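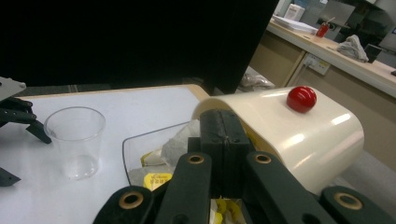

Equipment planning meeting, Monday, 10 am, small workshop
Notes typed up by me, as it was my turn again. Shout if I've got anything wrong and I'll fix it before the next one.

1. Last time's actions
Mostly done. The Fandunel quote is in at last (hooray!) and it's been put in the shared folder under Quotes, next to the old one, so please make sure you open the right one. The insurance question is still open. I said I'd chase it and I haven't, so that one stays with me.

2. Hand-held grippers
We went round and round on this for a good while. Everyone wants more hand-held grippers for the tabletop work, and the argument was really about whether to buy 4 now or wait for next year's money. I was all for waiting when I walked in, I'll admit, but the case for getting on with it was a good one – people are queueing for the kit most afternoons and the small-object sessions keep slipping. Agreed: we buy 4 from Pennington, same model as before so the spares fit.

Spare finger pads came up too. We'll order 20 with the grippers and keep them in the labelled drawer (please, please write it on the sheet when you take one).

3. Fixed arm: Zuvham or Fandunel
Two quotes on the table. Zuvham is cheaper to buy but the service plan is extra, and the person on the phone couldn't tell me if it covers the wrist. Fandunel includes two service visits and a day's training, which I liked the sound of very much. A few of us have used the Zuvham software and found it fiddly, though one person loves it and said so at length!

No decision. We want a proper demo from both, here, with our own objects and not whatever they bring in their case. Balls and clear plastic cups were the ones people asked for, plus something thin and crinkly like a packet or a bag.

4. Small stuff
Props and bits for the table: we agreed a budget of £400 to last until the summer. Somebody asked if that includes cups and trays and yes, it does, all of it comes out of the same pot. Keep your receipts. A photo of the receipt is fine.

There was also a request for a second table. I'm in favour, but it has to go somewhere, and we got stuck on where. Parked until we've measured up properly.

5. Recording software
The Privance licence runs out in December. They want us to move up to the bigger plan, which allows 30 users, and we are nowhere near that. I'm going to ask if we can stay on the present one for another year. If they say no we'll look at it again in November, before it lapses and we all get locked out like last time.

Actions
Me: insurance, Privance email, order to Pennington
Workshop team: measure up for the second table
Purchasing: ask Zuvham and Fandunel for demo dates, get the service cover from Zuvham in writing
Everyone: send your list of demo objects by Friday lunch

Next meeting same time, same room, in a fortnight. It's not my turn for the notes.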